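List: Gravlow dry-goods list
Subject: Re: Hand sorting, mixed lots, dish choice
Date: Sun 10 November

> We are rewriting the sorting sheet. The July version says to pick
> the dark pieces out of the white ones over a single tray and drop
> them in a cup. Two sorters asked for a second open dish in place of
> the cup. Does the dish color matter, and do you treat beans and rice
> the same way? Our check samples are 200 g.

We gave up the cup after the July lots. Material in a cup has to be tipped out before it can be checked, and small pieces stay behind in the bottom. Two matching shallow dishes, set side by side on a white table, are easier to inspect. Mixed material goes on the left, dark pieces go on the right.

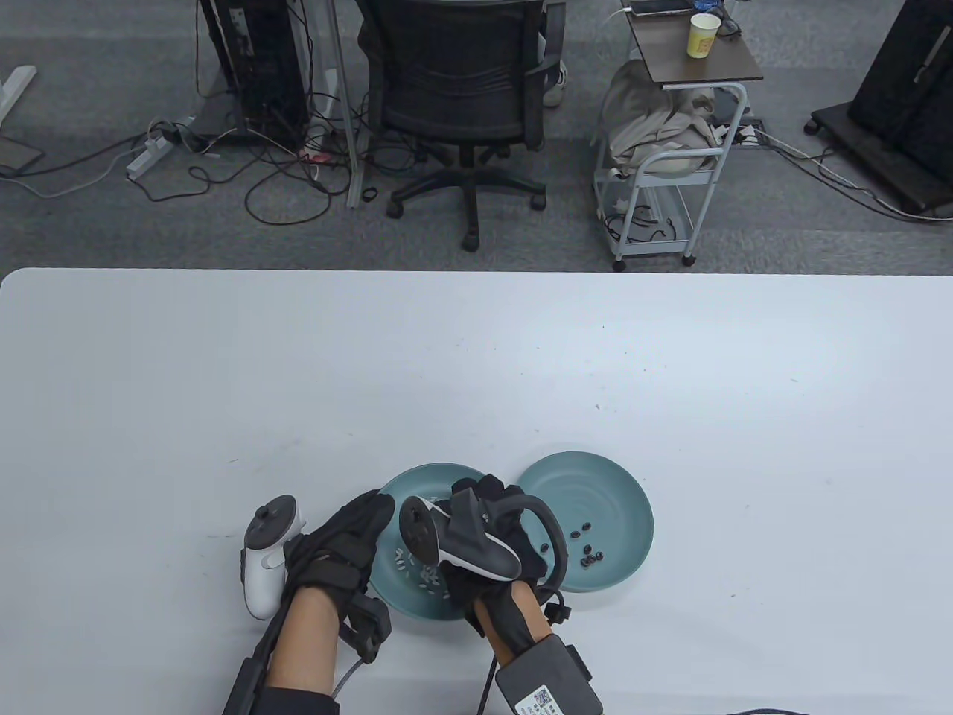

Pistirel Dry Goods, Sorting and Grading Section

On color: teal has worked for both materials. Small white beans show clearly against it and so do dark ones. A white dish hides the white fraction, and a black dish hides the pieces you are trying to remove. A matte surface is preferable under overhead lights, where glaze gives a glare spot that sorters tend to skip.

On beans: spread the white beans loosely before picking. If they are heaped, a dark bean underneath will be missed on the first pass. Dark beans can stay grouped on one side of the right dish, which leaves the rest of it clear for anything doubtful. We keep the portion to 36 g. Larger portions were tried with the Mirkley lot and the sorters had to keep pushing material back from the rim.

On rice: same layout, smaller portion. We use 14 g. Grains collect in small heaps and need to be spread again partway through. A dark piece lying among scattered grains is easy to see, but lifting it without bringing rice along is slow work. Grains that do come across go back to the left and are not counted as rejects.
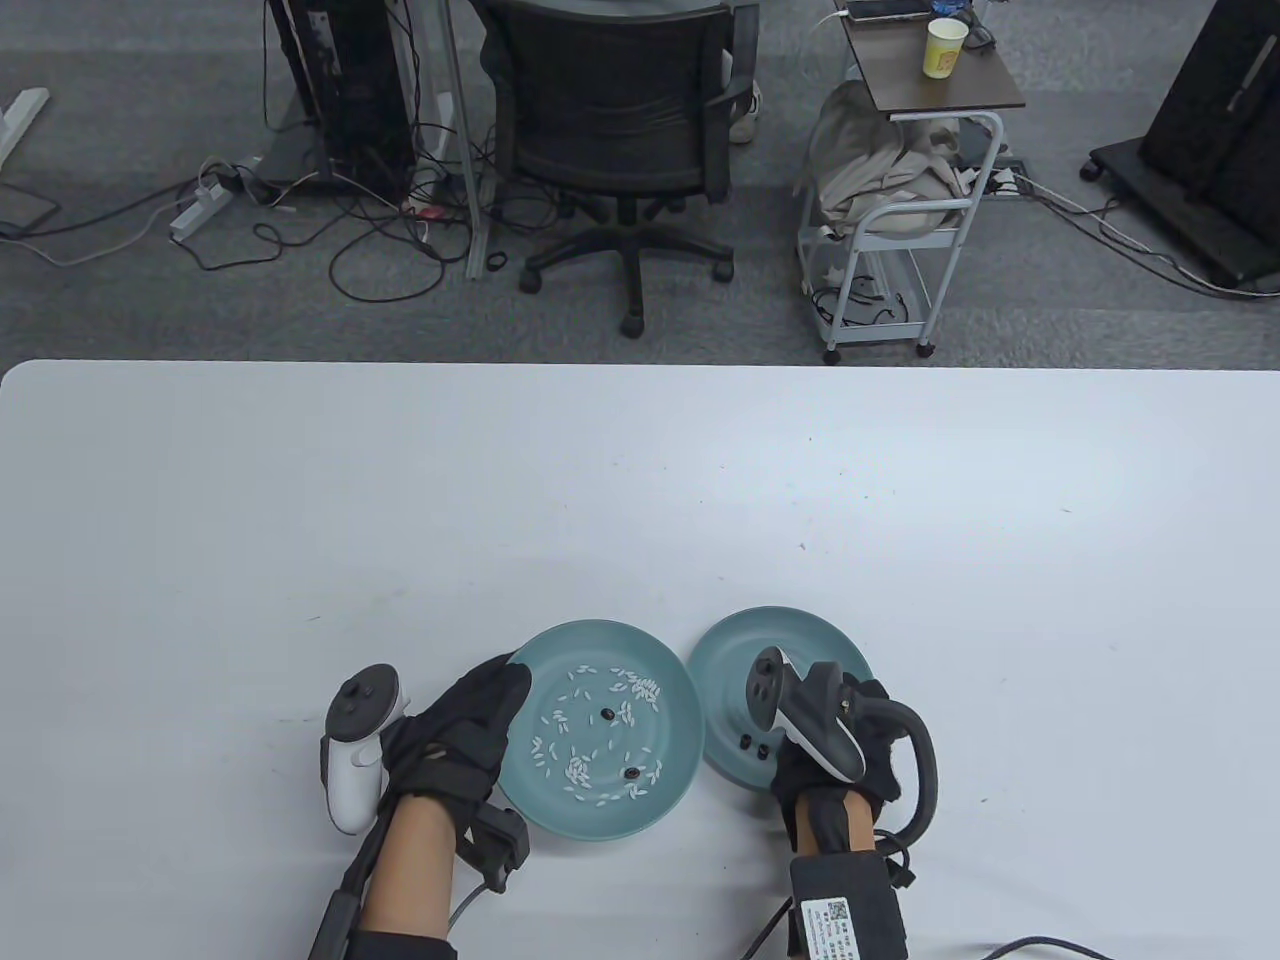
Rice portion, dark pieces in both dishes.

Your 200 g sample can be split to suit. Run 3 passes on each portion and record the dark fraction by weight after the last one. Do not combine portions until all the weights are written down. The Rajput sheet has a column for this; ours does not, and we write it in the margin.

One item is still open at our end. The rims nearly touch when the dishes are set close, and a light piece can drop between them. We have tried a gap and also a strip of card underneath. The card is easier to clear. If you have used dishes with a flat side, please post the diameter and depth to the list.

Pistirel Sorting and Grading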